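Roboter in der Abteilung – was wird jetzt aus uns Leuten am Tisch?

Gefragt von tischkante_34
29. April 2024
Kategorie: Beruf & Arbeitsplatz > Automatisierung
311 Aufrufe, 2 Antworten

Hallo zusammen,

kurz zu mir: arbeite bei Leiva, wir machen Deko und Kunstblumen für Hotels und Büros. Sträuße stecken, in Vasen stellen, kontrollieren, verpacken. Bin seit November fest in der Gruppe, vorher Aushilfe. Wir sind 4 Leute am Tisch.

Jetzt wird bei uns automatisiert. Die Firma Oltier richtet gerade alles ein, das Ganze heißt intern Projekt Trerik. Der Roboter soll die fertigen Vasen greifen, umsetzen und später auch in die Kartons stellen. Stecken bleibt erstmal bei uns, sagt der Chef. Erstmal.

Damit ihr euch vorstellen könnt um was für Ware es geht – Glasvasen, mal hoch und schmal, mal niedrig und breit, oben die Blumen. Jede steht ein bißchen anders da.

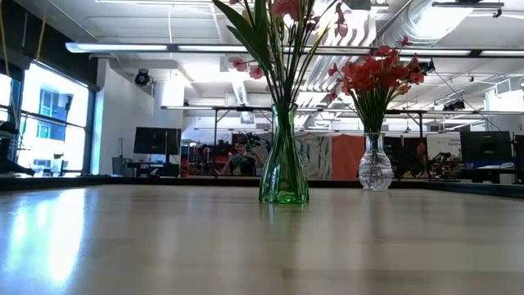 Zwei Vasen auf dem Tisch, hinten die Halle mit der Robotertechnik

Die grüne ist oben eng, die klare mit den rot-orangen Blüten eher gedrungen. Für uns kein Thema, man fasst halt anders hin. Für die Maschine anscheinend schon, jede Form muss extra eingerichtet werden. Und wer macht das? Wir. Neben der normalen Arbeit. Soll 200 Stück pro Schicht geben am Ende, Zahl steht auf der Folie vom Chef, mehr weiß ich nicht.

Meine Fragen:
Muss ich diese Einrichterei machen, steht so nicht im Vertrag. Da steht "Floristische Fertigung und Verpackung".
Kriegt man dafür mehr Geld? Hat das schon mal jemand durchbekommen?
Und die Stimmung... früher haben wir beim Verpacken geredet, jetzt guckt einer auf den Bildschirm und der Rest wartet. Wird das besser oder bleibt das so?

Betriebsrat haben wir leider keinen. Danke schonmal

Antwort von Nahuel Villalba
Als hilfreich markiert

Kenn ich, bei uns (Podthorpe, Versand, anderes Zeug aber auch zerbrechlich) lief das ähnlich. Bin kein Anwalt, also nur Erfahrung.

Zum Vertrag: kommt drauf an was sonst noch drinsteht. Meistens gibts einen Satz mit "andere zumutbare Tätigkeiten", dann wird's schwer, komplett nein zu sagen. Lies das nochmal genau, auch das Kleingedruckte hinten. Wenn du unsicher bist: Gewerkschaft oder Fachanwalt Arbeitsrecht, manche machen eine günstige Erstberatung.

Geld: nicht für "den Roboter" fragen sondern für die Aufgabe. Ich hab mir vier Wochen lang aufgeschrieben, was ich an der Anlage gemacht hab. Neue Formen eingelernt, Störungen quittiert, Greifer gewechselt. Mit der Liste zum Chef. Gab dann eine Zulage, nicht riesig, aber schriftlich. Die Kollegin die nur mündlich gefragt hat wartet heute noch.

Und lasst euch die Schulung als Arbeitszeit eintragen!! Bei uns sollte das erst in der Pause "nebenbei" laufen.

Zur Stimmung, schwierig. Am Anfang war es bei uns richtig mies, alle haben nur auf Fehler gewartet. Besser wurde es als wir uns an der Anlage abgewechselt haben, jeder mal Bildschirm, jeder mal Tisch. Vorher war das immer derselbe und der war irgendwann außen vor. Geredet wird trotzdem weniger als früher, das ist leider geblieben.

Betriebsrat: könnt ihr gründen, geht ab fünf wahlberechtigten Arbeitnehmern im Betrieb. Im ganzen Betrieb, nicht in eurer Gruppe. Würd ich machen bevor das Projekt fertig ist. Danach ist vieles schon entschieden

Antwort von Gast

Glas und Roboter viel Spaß beim Scherben aufkehren. Bei meinem Schwager haben sie das Ding nach einem halben Jahr wieder abgebaut. Würde mir da keinen Kopf machen

Kommentar von tischkante_34

@Nahuel danke!! hab nachgeschaut, der Satz mit "zumutbar" steht tatsächlich drin, Seite 3 unten. Die Liste fang ich morgen an. Das mit dem Abwechseln sprech ich in der Gruppe an, momentan macht den Bildschirm immer der gleiche und die anderen trauen sich nicht ran.

@Gast naja, abbauen werden die das nicht, dafür hats zuviel gekostet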